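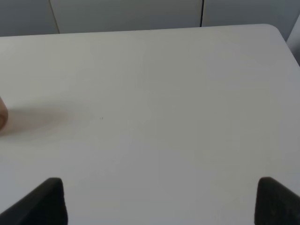
Myroslav Kravchuk wrote in the discussion board that a game adaptation should be judged only as a film, and that asking whether it is faithful is a waste of class time. Several of you agreed with him. I would like to keep that question open through week 8, so these notes set out both sides before you start the scene breakdowns.

Home Syllabus Readings Handouts Discussion Contact

Handout 4: From Game to Screenplay

Terms you need

Source text: the game itself, including optional material many players never reach.
Spine: the one line of action the film keeps. In a game of forty hours the spine may take up three.
Player gap: what is lost when choices made by the player are made by a character.

The case study is Orell, the script by Adelmo Tedesco based on the game Flultar. We read the second draft, which is 411 scenes in outline form and far too long to shoot. The third draft cuts the harbor story completely and gives its best lines to the sister. Read the two outlines side by side and mark where the sister first speaks in each.
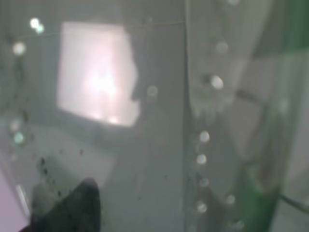 Tedesco also moved the opening. The game starts in the middle of the siege and explains the family later, through letters the player finds. A film audience can't stop to read letters, so he puts the quarrel between the brothers first and lets the siege interrupt it. Ju-won Joo's essay in the reader argues that this makes the older brother too easy to like. I think she has a point about the dinner scene – less so about the ending.

Notice how little of the combat is on the page. Most fights are one or two lines. The stunt team fills in the rest, and the writer's job is to say who wants what and what changes.

On casting: an actor who signs on early may ask for changes to the part. Compare the captain's speeches in drafts two and three. They get shorter, and two of them become questions.

For next class

Read Dexter Talavera's chapter on tie-in films, up to the section on sequels.
Write 500 words on one scene that exists in the game but not in draft three. Say what the film loses, or gains, without it.
If you choose the harbor, use the map in the reader, since the names change between drafts (Culel in draft two is Choo in the game).

The longer paper is 1000 words and can build on this one. Pieter Van der Linden has the lab copies of Flultar and will open the room in the afternoon for anyone who hasn't played it. The first two chapters are enough.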